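The deposit should follow the material

Most arguments about deposit return schemes for drinks containers are arguments about the sum. Ten pence or twenty, flat rate or scaled by volume. I think the sum matters less than two design choices that get far less attention: which containers are covered, and who has to store them between the shop and the sorting hall.

Take coverage first. A scheme that covers plastic bottles and cans but leaves out glass is easier to run. Glass is heavy, it breaks, and it wears out the rollers in return machines. The drawback is that a deposit acts as a price signal at the shelf. If a drink in plastic carries a deposit and the same drink in glass does not, some buyers will move to the container that looks cheaper, and some producers will help them do it. The heavier container then goes into the ordinary waste stream, where the council pays to collect it.

The trial at Brarncombe is a useful case. It ran for 11 months and covered plastic and metal only. Of the 1,312 households that signed up, 69 per cent were still returning containers in the final month. That figure was widely quoted as a success. What the final report put in an annex was that kerbside glass tonnage in the same streets went up over the period. The increase was small, and other causes were possible, but the annex did not test any of them. A report that measures only the containers it pays for will always look better than the system as a whole.

Flat rates have a related fault. A single charge on every container takes a larger share of the price of a small drink than of a large one. Families buying multipacks of small bottles pay several deposits for the liquid in one big one. They get the money back if they return everything, but they have to find it first, and for a household with little spare cash that is a real cost. Scaling by volume deals with most of this. The barcode already identifies the container, so the machine needs a longer price table and no new parts.
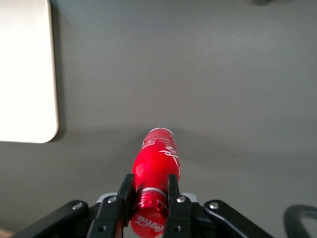
A red Coca-Cola bottle on its side.

Storage is the harder problem. Return machines in large supermarkets compact the plastic as it goes in, and a bin holds several days of trade. A small shop has no machine. Staff take bottles over the counter by hand, uncrushed, because the counting centre must be able to read each label. A sack of uncrushed bottles is mostly air. The Plurnadport scheme excused shops under 200 square metres from taking returns for this reason, and the excuse was fair to the shops. It was less fair to anyone without a car, who now paid the deposit at the corner shop and had to carry the empties to the edge of town to get it back.

Two remedies are usually offered. The first is a higher handling fee for small shops. This helps with wages but does not create floor space. The second is a shared return point serving several shops, paid for out of unclaimed deposits. Alcantara adopted this model and sited its points at bus stops and car parks. I prefer it, with one reservation. Unclaimed deposits shrink as the return rate rises, so the income falls as the workload grows. The points need a fixed payment from producers as well, set per container sold.

Weighing is sometimes proposed as a substitute for counting. Konine, which supplies return equipment, has argued for paying shops by the kilogram. The method is quick, but it rewards bottles returned with liquid still in them, and it cannot separate covered containers from those that were never charged a deposit. Any saving at the shop is lost again in checking.

My preference is therefore for a scheme that covers plastic, metal and glass from the first day, scales the deposit by volume, and pays for shared return points by a fixed charge on producers. It would cost more to start. The sum printed on the label could then be argued over at leisure, and changed in the machines overnight.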